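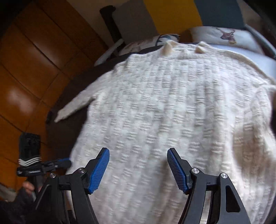
How do you fold a chunky white sweater so it stays folded?

Posted by Chutima Phetsri in Laundry & Closets

I have a white crew neck in one of those basket-weave knits, all raised little blocks, and it has the folding manners of a sofa cushion. I lay it flat on the bed, smooth it down, and the middle comes right back up like bread dough. Sleeves in, sleeves behind, makes no difference. By morning the stack has slid off the shelf and taken two innocent T-shirts with it. I don't want to hang it because the last one I hung grew to my knees. It also has a couple of fluffy tufts on the front that I'm scared of squashing. Shelf is 80 cm wide, if that matters. Is there a trick, or do I just give it its own room?

Nuchit
2 replies

tirnstead_mender

Stop pressing it flat. A thick knit holds air and you will lose that fight. Lay it face down, fold one side in to the middle and run the sleeve straight down along it, then do the other side the same way. Now fold in thirds from the hem up, loosely. Two folds, no more. The tufts end up on the outside, so keep that face up and put nothing on top of it.

The sliding is a stack problem. Heavy sweaters go on the bottom, or on their own, with the folded edge facing out. My white ones live in a cotton pillowcase on the top shelf, mostly because our dark blanket sheds on everything it meets.

If it still springs open, roll it from the hem and tuck the end under. Ugly, but it stays put.

Kusar997

just hang it lol. mine's been on a hanger since July and it's fine. bit long in the arms now but so am I

Chutima Phetsri

Thirds worked, thank you. It's about as tall as a loaf but it was still on the shelf at breakfast. Kusar, I will not be hanging it.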